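Méditer avant l'embauche, sans maître ni encens

À Gratham, la salle ouvre à six heures et quart. Lev Fedoruk pose les coussins contre le mur et s'assoit le premier. Le groupe pratique le silence depuis janvier, 28 minutes chaque matin, sans texte sacré ni enseignant. Ceux qui arrivent en retard attendent dans le couloir.

Solomiia Hladun a grandi dans une famille pratiquante. Elle a quitté l'Église à vingt ans et n'y est pas revenue. « Je ne cherchais pas une croyance de remplacement, dit-elle. Le silence du dimanche me manquait — le reste, non. »

Nous utilisons des cookies pour mesurer l'audience de ce site. Accepter | Refuser | Paramétrer

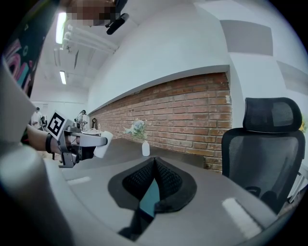

Olumide Ibrahim, lui, continue d'aller au temple et ne voit pas de contradiction. Il vient s'asseoir avant le travail, puis prend le bus de 7 h 12. Certains matins, il ne pense qu'à ses factures. Il revient quand même le lendemain.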